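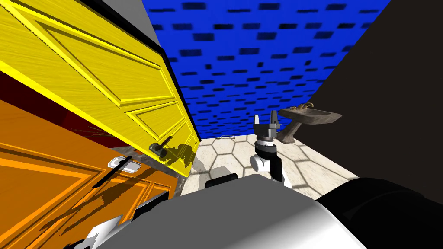
Darlene Bouchard on painting doors for a living

Darlene Bouchard has painted doors in and around Clindlow for most of her working life. She does other things too, trim and stair rails mostly, but doors are what people call her for. She works out of a rented garage behind her house, where she keeps the sawhorses, the sprayer and a shelf of cans with the lids hammered down and the street name written on each one in marker.

She started on a crew that did new construction for a builder called Grirnard. The crew did whole houses, and the doors came last.

"You had one day for all the doors in a house, and by then everybody was tired," she said. "They'd hang them, mask the hinges badly or not at all, and roll them. I used to look at them after and think, that's the part people touch. Nobody runs their hand over a ceiling."

She left Grirnard after a winter with little work and put an ad in the Clindlow paper offering to repaint interior doors. The first customer was a retired bus driver with a hallway of white doors that had gone the color of weak tea. He wanted them white again. The second customer wanted hers green, and Bouchard tried to talk her out of it.

"I was wrong about that. She had me back to do the pantry in the same green. I don't argue about color anymore. I'll tell them if it's going to take more coats, and then I do what they want."

Yellow takes the most coats, she said. Most yellows are thin and let whatever is underneath show through, especially at the edges of the panels. She puts them over a gray primer, which surprises customers who expect white. Reds are nearly as bad. Dark blue covers well but shows every fingerprint for the first few weeks, until the paint has hardened all the way.

Her method has changed very little. The door comes off and goes flat on the sawhorses. The hardware comes off as well, including the latch, and goes in a plastic bag taped to the hinge side of the frame. She cleans the surface with a degreaser, paying most attention to the area near the handle, and rinses it twice. Then she sands, fills, sands again and primes.

On a paneled door she paints the moldings first, then the panels, then the crosspieces, then the two long sides. She follows the direction of the grain even on doors where the grain has long since been buried.

"If you do the flat parts first, you'll drag paint back onto them when you do the moldings. Then you get a ridge, and once it's dry you'll see it every time the sun comes in low."

I asked what goes wrong most often when people do it themselves. She thought about it for a while.

"They hang it back up too soon. It feels dry, so they put it back and shut it, and in the morning it's glued to the stop. Then they pull, and a strip comes off. I get a lot of calls in August about that, because the humidity is up and the paint stays soft."

The other common mistake is painting over the handle plate, or cutting around it with a brush. It saves four screws, she said, and leaves a line that will show if the plate is ever changed.

For a few years she shared work with Leopoldo Serrano, a carpenter who repairs and hangs doors. Serrano handled anything that had to be planed or rehung, and Bouchard finished it. Their biggest job together was the old Vachon hotel, where the new owners wanted to keep the original doors on the guest floors. Some had been cut down to clear carpet that was later taken out, and Serrano glued strips back onto the bottoms.

"She sent one back to me," Serrano said when I reached him by phone. "The strip was proud by the thickness of a playing card. I told her the paint would hide it. She said the paint would show it to everybody. So I fixed it."

Bouchard remembers the exchange differently. She says she sent back 2.

The Vachon job paid for her sprayer, an Anico that she bought used. She sprays flat doors and brushes paneled ones if the customer is willing to wait. A sprayed finish is smoother, but she thinks a brushed one is easier to touch up later, and an old door looks right with a few brush marks in it.

She has not kept a full record of her work. There was a notebook, and she stopped filling it in somewhere past 1,000 doors. She doesn't know what the number would be now and doesn't seem interested in guessing.

Her shoulders bother her more than they did. Lifting solid doors off their hinges is the hard part, and she now asks customers to have a second person in the house. She has turned down exterior work entirely. Front doors pay better, but they have to be back in the opening by night, and she doesn't like to be rushed.

Her own house has plain doors. The bedroom door has been in primer since she moved in.

"I'll get to it," she said. "I've got the paint. It's on the shelf out there with everybody else's."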